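I went to the Nillby open day and came home with a tote bag

My sister forwarded me the invitation with the subject line "you'll hate this," so of course I signed up. Nillby builds robot arms, or the software for robot arms, or a "manipulation platform," depending on which page of the brochure you're on. They share a building with Coniver out past the freight yard, and on Friday the two of them opened the doors for four hours and gave everyone a lanyard.

The talk

We started in a conference room with a slide deck. The big number was 93, as in a 93 percent success rate on handling soft materials. I put my hand up and asked what counted as a success. The presenter said it was task dependent. I asked which tasks, and he said there would be time for questions on the floor. There was time on the floor, but he wasn't there.

Another slide said 600 hours of training. A man behind me wanted to know if that meant the robot's hours or the hours of the people teaching it, which I thought was a better question than mine. He got "a mix of both." I wrote that down and underlined it.

The floor

The floor was better, mostly thanks to Bindu Marar, an engineer who had clearly not been to the rehearsal for the slides. She told us paper was harder for them than boxes or bottles, and that she'd rather show us something hard than something polished. I liked her right away. I also kept in mind that a company picks who stands next to the machine.

I asked if she would let a visitor put the paper down in a random spot. She said yes, but please keep it on the marble. So she'd take a dare within limits — fair enough, I suppose. I still don't know how many spots they've tried, or what happens on a plain white desk in bad light.

They had a monitor showing the view from the arm's wrist, and I found that more useful than watching the arm. On the monitor you can see how little there is to grab. The sheet bows up in the middle with the point of one black finger pressed on it, and the glare on the paper is nearly white. 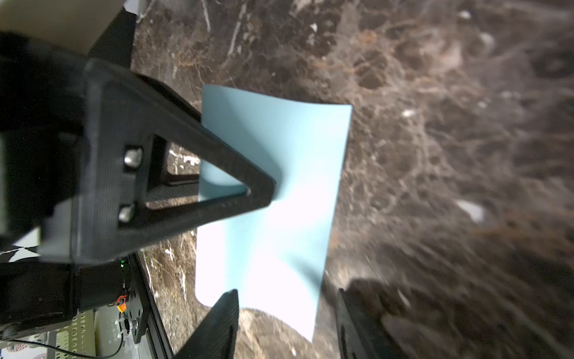 What I'd want to know

How often does it tear the sheet, or crease it? If I have a stack of 50, can it take one? Bindu said stacks were "on the list." What does a person have to do when it gets stuck, and does that person's time show up anywhere in the 93? And who is buying this? The brochure mentions offices and mail rooms, and I've worked in a mail room. Paper was never the slow part. Finding out whose it was took all morning.

I'd go again if they ran it for a full afternoon with a tally on a whiteboard. The tote bag is decent, by the way. Long handles.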